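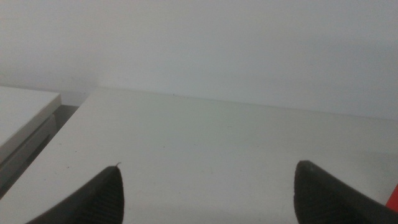
Josué Dantas had been off stage 4 minutes when he called me back, still out of breath. Travthorpe was the last stop on the tour and he'd lost most of his voice in Pranarton the night before.

"Ask me fast," he said. "They want the van moved."

So, fast. The song. "Landlord Waltz" has been on every local rapper's phone since March, and two venues asked him to drop it from the set. He didn't. One of them, the Troncoso, cut his time in half. The other just never sent the contract.

"I wasn't mad at the Troncoso," he says. "They told me to my face. I got a short set and I got paid. The other people, I'm still waiting on an email."

The complaint was the second verse, where he reads out a rent increase. His mother's – from 1620 a month to 1695, then a new building owner and 2365. No names in the verse. People guessed anyway, and guessed wrong at least once, which he feels bad about.

"A guy who owns a duplex got yelled at in a grocery store. He had nothing to do with it. I called him up. He was pretty decent, he asked for tickets."

Did he come?

"He came. He stood way in the back with his coat on."

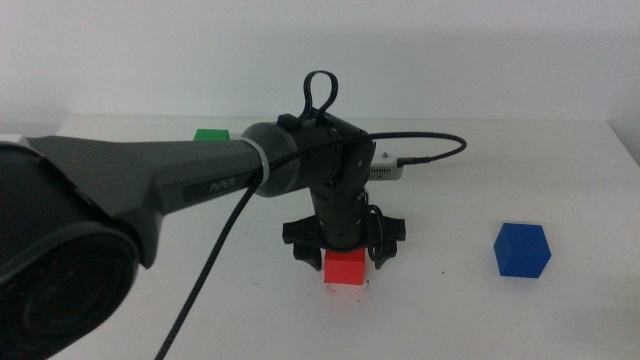 Dantas wrote the verse in one sitting, at his mother's kitchen table, with the letter in front of him. The hook took longer. The first version was a lot angrier and his producer, who goes by Witus, kept turning it down in the headphones untill he got the hint.

"Witus doesn't argue. He just makes you quieter. So I rewrote it. The waltz thing was his too, I didn't even know what a waltz was, I thought it was just slow."

On people calling it divisive: long sigh, some noise from the van.

"Divided who? Everybody I know pays rent. My mom's pastor likes it. My mom doesn't, she says I put her business in the street. That's the one complaint I think about."

She moved in with his sister over the summer. He didn't want to get into that, and I didnt push.

Next is an EP, five tracks, mostly finished. "Landlord Waltz" won't be on it. He says he's tired of it, then says he might put on a live version if the Troncoso recording is any good. He hasn't listened yet.

"Ok they're honking," he said. "Text me the rest."

I texted him the rest. No reply so far.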